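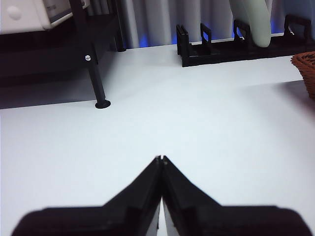 Kitchen tips: sharing the prep counter with an arm

Zonholm's staff kitchen put its first arm on the back counter in September. There are 2 of them now, and the people who used to do all the sorting and clearing by hand have had to change some habits. These tips come from the early and late shifts. Most of them cost nothing.

Clear the middle of the counter first. Push racks and baskets to the back and the sides before you start a run. A person will reach around a basket without thinking. The arm does better with open counter in front of it.

Spread the vegetables out. Tipping a bag into a heap is quick for you and slow for everyone after you. Leave a hand's width between pieces, and keep long things like carrots and peppers away from the lip of the basket.

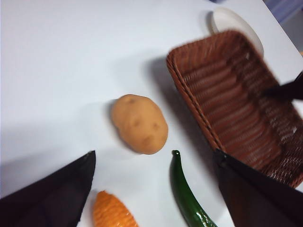

Potatoes are the easy ones. Put one down wherever there is space and go on to the next. Peppers want more care. Lay them flat, with the stems all pointing the same way if you have time, and don't let them lie across each other.

Use a basket with sloping sides and a firm rim. Wim Vandenberghe tried a soft cloth bin for a week and it folded in every time something touched it. Woven ones hold their shape. Shake the crumbs out at the end of the day and wipe the rim with a damp cloth.

Don't fill it to the top. Round fruit rolls off a full basket, and then somebody has to stop the run and pick it up.

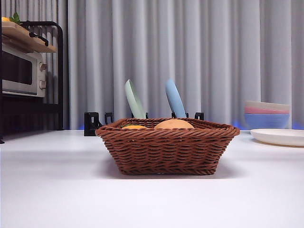
Page 37

Stand plates in the rack with a gap between them. Two plates in neighboring slots tend to lean together at the top and chip. Bowls can be nested, three to a stack, biggest at the bottom.

Write the layout down. Godelieve Cuypers drew hers on a card and taped it inside the cupboard door, so the late shift sets up the same counter as the early shift. Before that we lost the first part of every evening to moving things back.

Keep your hands out while it runs. If something needs straightening, press pause, wait for the arm to stop, then reach in. This goes for supervisors too.
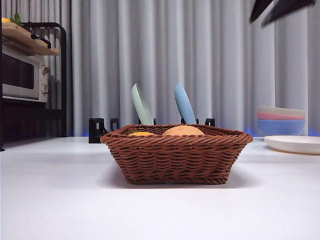

Flat plates can stay near the front of the bowls, where you can get at them without leaning over the rack.

As for the jobs, the sorting went and the checking came. Sanne Claeys used to stand at the counter until lunch. Now she sets it up, looks in between other work, and does the ordering, which used to be done after hours. Frans Mulder misses the sorting and has said so at more than one meeting. He still does the soft fruit by hand.

Rotate whoever watches the counter. An hour is plenty.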